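Revised Logging Rules for Simulated Grasp Trials

The Zarden working group has issued revision 8 of its practice note on simulated grasping. The changes apply to all tabletop trials with two-finger grippers and take effect in May. Rosaire Lemieux edited the text.

Section 2 now requires the wrist view to be stored with every trial, at the same rate as the joint log. Summary scores alone are no longer accepted. Objects other than the target stay in the view and may not be masked out before review – a policy trained on masked views must be reported separately. 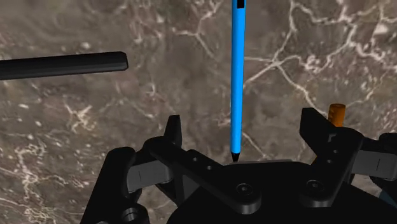

Section 3 covers thin targets such as pens and rods. The finger opening at the start of the approach must be logged, along with the commanded closing force. Contact between the palm and the target ends the trial and is scored as a failure, even if the fingers close afterward.

Section 4 sets the minimum run at 800 trials per object set, with a new random seed every 10 trials. Surface textures must be listed by name. Garnet Sutherland asked for a lower minimum for small labs; the group voted to keep it.

Results filed under revision 7 remain valid but should be labeled as such. Comments on Section 3 go to Ea Bergmann at Gisstead.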